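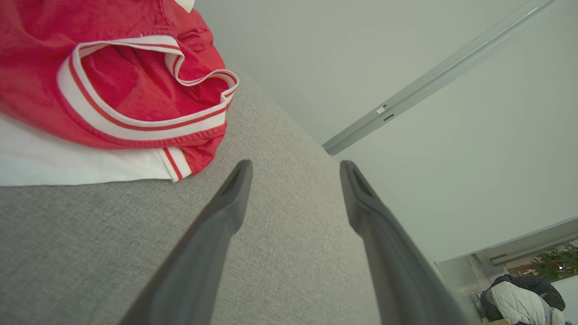 4. Trikots zusammenlegen, bevor sie in die Tasche kommen

So, jetzt wird gefaltet! Ich mache das immer auf dem Sofa, weil mein Bügelbrett bei jedem zweiten Handgriff wackelt. Ein Tisch geht natürlich auch. Wichtig ist nur, dass ihr vorher sortiert habt (Abschnitt 3), sonst liegt am Ende Rot unter Weiß und man fängt wieder von vorne an.

4.1 Das Trikot mit der Vorderseite nach unten hinlegen und am Saum glattziehen. Glänzende Sportstoffe rutschen gern weg — ein grober Möbelbezug hält sie viel besser fest als eine lackierte Platte.

4.2 Kragen und Bündchen in Form zupfen. Geripptes rollt sich ein, sobald man wegschaut, also einmal mit den Fingern rundherum und flach andrücken.

4.3 Beide Ärmel nach hinten einschlagen, dann die Seiten zur Mitte. Bei mir überlappen sie ein kleines Stück, das darf so sein.

4.4 Von unten nach oben zweimal umschlagen, fertig! Der Kragen soll oben zu sehen sein, dann findet man die Farbe in der Tasche sofort wieder.

Hinweis: Weiße Shirts lege ich genauso zusammen, staple sie aber extra. Meinrad Schnyder schwört darauf, alles zu rollen, und für die Reisetasche von Skavetti hat er sogar recht (die ist schmal und tief). Für das Regal bleibe ich beim Falten.

Achtung: Nie feucht stapeln! Vor allem rote Sachen auf weißen nicht. Ich habe im Dezember so ein Shirt ruiniert und das Rosa ist bis heute drin. Wer unsicher ist, hängt die Sachen lieber noch über Nacht auf.

Achtung: Knitter im Sportstoff bitte nicht heiß ausbügeln, der Glanz nimmt das übel. Niedrigste Stufe, dünnes Tuch dazwischen, und über Aufdrucke gar nicht drüber.

4.5 Die fertigen Stapel in die Tasche legen, Rot links, Weiß rechts. Mehr als 2 Lagen übereinander mache ich nicht, sonst sind die unteren bis zum Spiel wieder zerknautscht.

Weiter geht es mit den Hosen und Stutzen in Abschnitt 5.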